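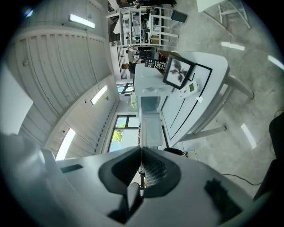
Work table with the meter, one of the remotes and the framed leaf print.

The rule for the white table is that anything with a battery goes through the same check in April. A remote gets its cover opened, the contacts looked at, the cells measured, and the cover closed again. Cells that read low go in the return tin. I write the result on masking tape inside the cover, where it doesn't rub off.

Alkaline AAA cells start near 1.6 V and are not much use to a remote under 1.2 V. An open-circuit reading flatters a tired cell, so I put a small resistor across it and wait a few seconds before I write anything down. The rechargeables are sold as 2000 mAh. The best of the old set gave me 1572 mAh on a slow discharge, good enough for a clock and poor for anything with a motor.

Contacts: white crust is potassium carbonate from a leaking alkaline. Vinegar on a cotton swab, then isopropyl, then leave the cover off overnight. Green on the spring means the plating has gone. I have replaced springs in 2 remotes so far and would not bother with a third.

Hrefna Bisgaard asked why I don't buy one universal remote. I tried the Orgate. It learned four devices and lost the codes every time the cells came out, and that defeats the purpose in a house where the cells come out on schedule.

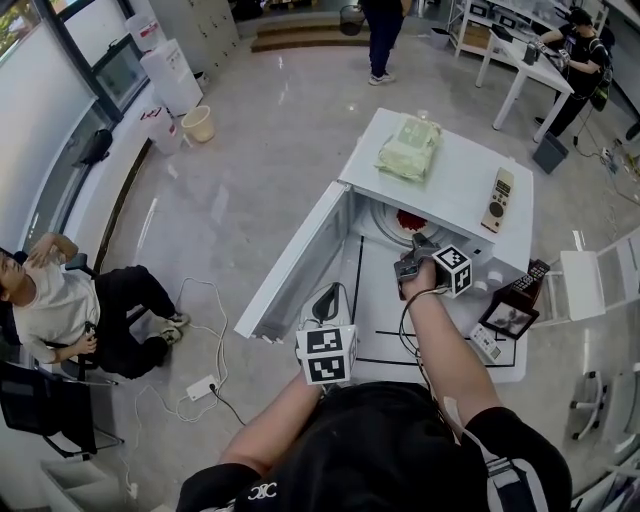

Storage is the part I haven't solved. Remotes migrate to whatever flat surface is nearest, and a labeled drawer did not change that. The top of the microwave is the worst spot, with a cream-colored remote lying near the front corner and a pale green package behind it. Check the manual before using that surface as a shelf: many ovens vent through the top or sides and need the clearance. The black TV remote and the small white one do better on the table to the right, beside the black tape lines.

Next is the Pulside charger, which reports full after twenty minutes on cells that are plainly not full. I suspect the negative delta-V detection. Auður Snorradóttir has the same unit and is going to log hers overnight for comparison.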